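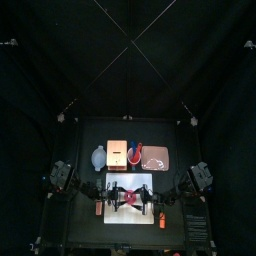 Zwei Roboterarme am Arbeitstisch, dazu vier Haushaltsgegenstände in einer Reihe.

Promis & Klatsch · Musik · Thread

Guten Morgen ihr Lieben, ich habe mir einen großen Kaffee gemacht und muss jetzt endlich über Định Bùi und diese Trennung reden, die vielleicht gar keine ist. Setzt euch, es wird länger (ihr kennt mich ja).

Für alle, die erst jetzt dazukommen: Định hat im Januar sein Album »Hứa« rausgebracht, das heißt auf Vietnamesisch »Versprechen«, und neun von elf Liedern klingen so, als wären sie an eine ganz bestimmte Person gerichtet. Die Person kennen wir alle aus »Clilalwood«, Staffel zwei, die mit dem Strandhaus und dem abgesagten Heiratsantrag.

Und jetzt folgen die beiden sich seit gestern Abend nicht mehr. Ich hab's erst für einen Fehler in der App gehalten und sie zweimal neu gestartet. Kein Fehler. Er folgt noch 77 Leuten, sie ist nicht mehr dabei, ihre Mutter aber schon! Und die Mutter hat heute früh sein letztes Foto geliked, das mit dem Hund.

Dazu muss man wissen, dass die Mutter bei »Clilalwood« immer die Vernünftige war. Wer erinnert sich an die Szene in der Küche, wo sie ihm die Suppe hinstellt und sagt, er soll erst mal essen und dann weinen? Ich denke da bis heute dran, wenn es mir nicht gut geht, und dann koche ich mir auch eine.

So, nun zur Jacke. Am Samstag vor zwei Wochen wurde er vor dem Ivo fotografiert, das ist das kleine Lokal, in dem die ganze Besetzung nach den Drehs immer gesessen hat. Er trug die grüne Cordjacke. IHRE grüne Cordjacke, die mit dem geflickten Ellenbogen. Wer trägt denn bitte die Jacke von jemandem, mit dem er nicht mehr redet?

Na gut, ich. Ich habe das nach meiner eigenen Trennung auch gemacht, fast einen ganzen Winter lang, die war einfach warm. Also vielleicht kein Beweis.

Meine Freundin Grit meint, das sei alles von Votirell eingefädelt, also von seinem Label, weil die Tour noch nicht ausverkauft ist. Kann sein. In der kleinen Halle gehen 700 Leute rein und ich habe gestern noch ohne Mühe zwei Karten bekommen – Reihe fünf! Ich freu mich so, ich sag's euch.

Trotzdem glaube ich nicht so recht an den großen Plan. Wenn man PR macht, dann macht man doch ein Interview oder lässt sich beim Händchenhalten erwischen, und löscht nicht nachts um halb zwei still und leise das gemeinsame Bild aus dem Urlaub. Das macht man, wenn man traurig ist und das Handy in der Hand hat.

Kleiner Nachtrag, weil mehrere fragen: Nein, ich weiß nicht, ob sie beim Auftaktkonzert dabei ist. Im letzten Jahr stand sie seitlich an der Bühne und hat jedes Wort mitgesungen, auch die zweite Strophe von dem langsamen Lied, die sonst keiner kann.

Und bitte, bitte schreibt ihr nichts Böses unter die Fotos. Ich hab vorhin reingeschaut und musste nach drei Kommentaren wieder raus. Sie hat niemandem was getan, sie war halt im Fernsehen verliebt, und das ist schon anstrengend genug, wenn keiner zuguckt.

Ich geh jetzt mit dem Hund raus und höre dabei nochmal Lied vier, ab der Bridge, da singt er etwas von einem Schlüssel unter der Matte. Wenn jemand eine Theorie zu dem Schlüssel hat – her damit, ich lese heute Abend alles durch.

794 Gefällt mir · 727 Kommentare

Kontakt · Impressum · Nach oben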